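How does Australian football keep the score?

Maybe you have watched a game of Australian football and seen a score like 13.10 (88). It looks like a hard sum from school. In fact it is quite easy when you know what each number means, and after this page you can explain it to your mum or dad.

At each end of the oval stand four tall posts in a row. The two in the middle are the taller ones and they are called goal posts. The two on the outside are shorter and they are called behind posts.

If a player kicks the ball between the two goal posts, and no other player touches it on the way, the team gets a goal. A goal is worth six points. If the ball goes between a goal post and a behind post, it is a behind, and this is worth only one point. It is also a behind when the ball hits the goal post. When it hits the behind post on the full, it is no score at all.

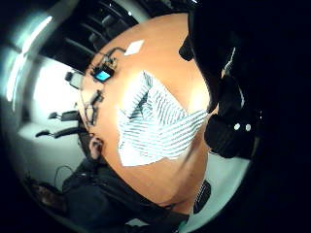

Now we go back to our score, 13.10 (88). The first number is the goals, so the team has kicked 13 goals. The second number is the behinds, so they have 10 of those. Thirteen times six is 78, and then we add 10. The number in the brackets is the total, 88.

Let us try one more. In the under-tens at Baketgate, Flodis kicked three goals and three behinds. Three times six is 18, plus three makes 21. Salameh kicked two goals and eight behinds. They had more shots, but their total was only 20, so Flodis won by one point!

Who decides if it is a goal? This is the job of the goal umpire, who stands near the posts. For a goal the umpire points with two fingers, and for a behind with one finger. Then the umpire waves flags, two for a goal and one for a behind, so that the other goal umpire at the far end can write it down too. At a final with 4000 people shouting, a flag is much easier to notice than a voice.

Try it yourself: next time you are at the footy, take a pencil and write G or B for every score. At each quarter time, do the sum and compare it with the scoreboard.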